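I Spent a Morning With the Robots (and You Can Come Too)

So last November I got to go to an open day at a robot lab, and I've been wanting to tell you everything ever since! The lab is called Stumness. From the outside it looks like a place where you'd take your car to get new tires. Inside, it's full of cables, computers and people who get very excited about picking things up.

Yes, picking things up. That was the big subject of the day. I thought we'd see robots dancing. We saw robots learning to grab stuff, and I ended up liking that better.

Hello, Disa

The first robot we met was called Disa. Disa is an arm. There's no head, no legs, no face with blinking eyes, just a long arm bolted to a heavy table, with joints that bend a bit like your shoulder, elbow and wrist. Our guide was Usman Minhas, and he asked us to hold out one arm and copy what Disa was doing. The first few moves were easy. Then Disa's wrist went all the way around and kept going, and we had to give up.

"How many joints do you think it has?" Usman asked. People shouted out all sorts of numbers. (I said four. Wrong.) Disa has 7.

At the end of the arm is the part that does the grabbing. It's called a gripper. Disa's gripper has two fingers that slide toward each other and then apart again, kind of like when you pinch a potato chip. A boy in our group wanted to know why it didn't have five fingers like us. Usman said you can do a lot with two! Then he gave each of us a pair of kitchen tongs and a bowl of mixed things: a sponge, a grape, a marble, a sock. We had to move it all to another bowl.

Try it at home if a grown-up says it's okay. The sock is simple. The marble is awful. Mine rolled under a cabinet and it may still be there.

Why is grabbing so hard?

Think about the last time you picked up a mug. You probably didn't think about it at all. But your eyes found the mug, your brain guessed how far away it was, your hand opened to the right size, and your fingers squeezed enough to hold on. All of that happened while you were busy thinking about cocoa.

A robot has to work out every one of those things. Where is the mug? Which way is the handle pointing? Are my fingers on both sides of it, or am I about to bonk it off the table? And how hard should I squeeze? Too soft and it slips. Too hard and, well, Usman showed us a paper cup that had met Disa on a bad day. It was as flat as a pancake.

The pretend kitchen

After that we went to a darker room with big screens, and this is where we met Waqas Khokhar. Waqas doesn't work with the real arm very much. He works with a pretend one, inside a computer, in a program the lab calls Memon.

A pretend world like that is called a simulation. If you've ever played a video game with cars in it, you've already used something similar. The cars in the game aren't real, but they speed up, skid and crash in a way that feels sort of right, because somebody wrote rules for how things move. Memon has rules too. Things fall down when you let go of them. Things bump into other things. Two fingers can close on something and lift it up.

The great part is that you can't break anything! If the pretend robot knocks a pretend plate on the floor, Waqas clicks a button and the plate is back. No sweeping. He told us that the pretend robot had made 1055 tries at one grabbing job, and that 852 of them had worked. Somebody's little sister asked if it got a sticker for that. Waqas said he would look into it.

Seeing what the gripper sees

Then he let us look through the robot's own camera. In the pretend world you can put a camera anywhere you like, and this one rides along right on the gripper, so you see things the way you would if you had an eye in the palm of your hand. It's strange at first. Everything close up looks enormous. We all tilted our heads to one side, then to the other, trying to figure out what we were looking at.

The gray band along the bottom is part of the gripper itself, and the big black arch is the thing it has to deal with. Behind it there's a marble countertop with brown veins in it and a bit of brown wood up in the corner. All of it made by a computer!

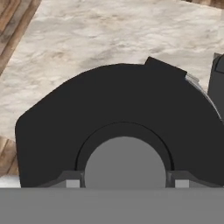
What the black thing might be

We had a long argument about this. One girl said it was a tunnel for toy trains. Somebody else said horseshoe, and I thought of the door of a very small, very gloomy castle. Waqas wouldn't tell us! He said that was a good lesson all by itself, because a robot looking from that close has the same trouble we did. When something fills up most of what you can see, it's hard to know what it is or where it ends.

So what do you do when you're too close to something to understand it? You step back. Robots can have help with this as well. Waqas explained that you can give a robot a second camera, farther away, that looks at the whole countertop. One camera is good for finding things and the other is good for the last little bit, when the fingers need to be in exactly the right spot. Then the computer has to put the two views together. You do that with your two eyes all day long, by the way. Close one eye and try to touch the tips of two pencils together. Go on, I'll wait.

Practice, practice, practice

How does the robot get better? There are different ways, but the one we got to try was my favorite part of the whole day. You show it!

Waqas handed us a controller and we took turns driving the pretend arm. Push forward and the arm goes forward. Squeeze the trigger and the fingers close. The computer remembers everything you do, and later the robot studies all those turns and tries to copy the good ones. It's like learning to tie your shoes by watching somebody tie theirs, over and over.

I was terrible. I drove the gripper straight into the countertop. Twice. A kid who looked half my size took the controller and got it on the first go, so if the robot ever learned anything from our group, it learned it from her.

When the pretend robot does well, the people at Stumness move what it has learned over to Disa. It doesn't always work right away. The real world has shiny spots and shadows and tables that wobble, and Memon doesn't know about every wobble. So Disa has to practice too, more slowly, with a person standing near the big red stop button. (No, they didn't let us push it. Yes, we asked.)

Words to keep

Gripper: the part at the end of a robot arm that grabs things.

Joint: a place where the arm can bend or turn. You have lots of them.

Simulation: a pretend world inside a computer, with rules for how things move.

Demonstration: when a person shows the robot how to do a job so it can learn from it.

Play robot at home

You need a friend, a scarf and some soft things on a table, like a rolled-up pair of socks or a stuffed animal. Nothing breakable, please!

1. Tie the scarf over your eyes. You're the robot now.

2. Hold out one hand and use only your thumb and one finger. That's your gripper.

3. Your friend is the camera and has to tell you where to go. Left, right, up, down, forward, back, open, close. No other words allowed.

4. Try to pick up the socks and put them in a bowl.

5. Swap places.

We played this in the lunch room for so long that Usman had to come and find us. It gets pretty loud, and everyone mixes up left and right.

Before you go

If there's an open day at a lab near you, ask if your family can go. Wear comfy shoes and bring questions, even the silly ones. At Stumness they give you a paper badge at the front desk with your name on it and a drawing of Disa, made by a company called Litell that prints them down the street. Mine's on the fridge, next to the flat paper cup. Usman let me keep it!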